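Search this site Search Enter keywords

Let us keep the old computers a little longer

5 January 2023

In Odham, where I have lived for 9 years, the library wants to replace all its public computers in February. I read the notice two times, to be sure that I understood it well. The machines are called "outdated". For me this word says very little. People use them to write a letter, to print a form, to look for a bus to Cutdale. A letter does not need a fast computer.

In the town where I grew up, Skistitz, a radio or an iron was opened on the kitchen table before anybody spoke of buying another. We were not rich, it is true, but I think also we had respect for the work inside the thing. I miss this here. In the shop they told me that to look at my own computer costs 50 pounds, and that I should better put the money towards a new one. I went to another shop, Petridis, and paid 100 pounds for a full repair. It was not cheap. I am still glad.

I do not say that every machine must be saved. Some are too old to be safe on the internet, and I accept this. But I would ask the library to tell us, for each computer, what is wrong and what the repair would cost. Then we can have an opinion. Now we have only a word on a notice, and the new ones are perhaps already ordered. 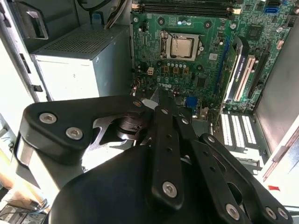
A desktop computer with its case open.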